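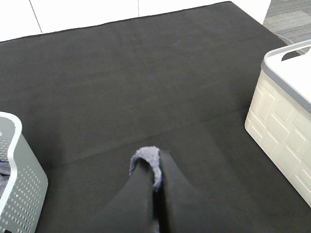
Dulwood group issues working rules for two-arm cloth handling cells

The Dulwood bench automation group has released the second edition of its practice note for two-arm cells that handle towels, washcloths and similar small textiles. It replaces a first edition that dealt almost entirely with guarding and emergency stops. The new text runs to 18 clauses and takes effect in July. Cells at the Astthorpe and Clorthorpe sites must conform by that date. Older cells may run under the first edition until their next scheduled inspection.

Most of the additions concern the work surface and what stands on it. Clause 4 calls for a matte, dark, non-slip covering across the full working area, pulled flat before each shift. Creases that remain after flattening are allowed if they do not lift a cloth edge clear of the surface. The covering is to be replaced when scuffing or lint changes the contrast readings by more than the site limit, which each site sets for itself and records in the cell log.
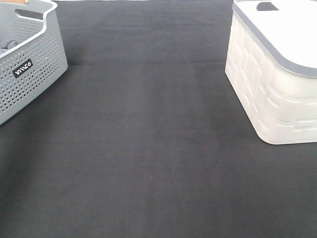 Container placement is covered in clause 5. Source and destination containers go at the rear corners, outside the area where the arms cross, and their positions are marked so that they can be put back after cleaning. The drafters settled on this layout after comparing several others at Clorthorpe, including one with both containers on the same side. With a perforated basket at the left and a lidded white bin at the right, the strip between them stays open from the back of the table to the front, and a cloth can be laid out there with no container wall in the path of either wrist. Lids stay on any container that is not in use during the run. Containers with brand labels may be used without covering the label, provided the vision check in Annex B has been passed with the label showing.

The motion rules have been tightened as well. A suspended cloth may not be carried over an open container unless that container is the target. Wrist camera images with motion blur are not to be used for locating a hem or corner; the controller must wait for the arm to settle or take the position from the fixed camera. The first edition left this to the integrator, and 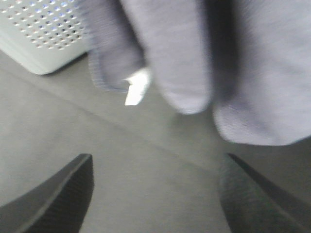 practice varied between cells. At Astthorpe some programs accepted any image in which a hem was detected, with no test of sharpness. The second edition requires a sharpness threshold, and it requires rejected images to be kept for 40 days with the arm speed at the time of capture.

Regrasping is limited to 2 attempts per corner. After the second attempt the arm must release the cloth, back off and call for a fresh view from the fixed camera. Repeated pinching at one point was the most common cause of pulled threads in the Astthorpe trial, which covered 838 handling cycles on a cell built to the Kovács layout.

Clause 11 deals with holding and spreading, the step that drew the most comments on the draft. One arm is named as the holding arm and the other as the working arm, and the roles may not be swapped while the cloth is under tension. The working arm has to stand clear of the fabric until the hold is confirmed. A typical hold has the left gripper pinching the left edge of a towel slightly above the table, with a rolled ridge running back across the cloth from the grip, while the right gripper waits off the opposite edge near the care tag. Tags are not to be used as grasp points, and a program that picks by brightness alone must mask them, as a white tag on a dark surface will otherwise rank first. Cables are to be dressed so that no loop can fall between the fingers and the cloth at any point in the programmed path. 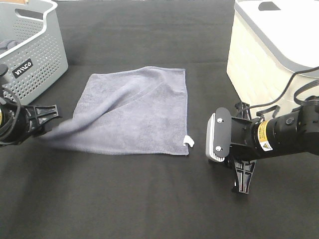

Inspection intervals are unchanged. Finger pads are checked at the start of each shift, and fasteners at the start of each week. Pads with worn ridges are replaced in pairs. Warning labels on the wrist housings must remain legible and uncovered, a point the inspector now signs for separately. On a housing with a yellow-and-black hazard label wrapped around it, cable ties and tape have to be kept off the printed area. Cables draped behind the arm are acceptable where they clear the containers through the full range of travel.

Comments on the second edition can be sent to the Dulwood office through the end of September. Annex B, on vision checks, is issued as a separate sheet.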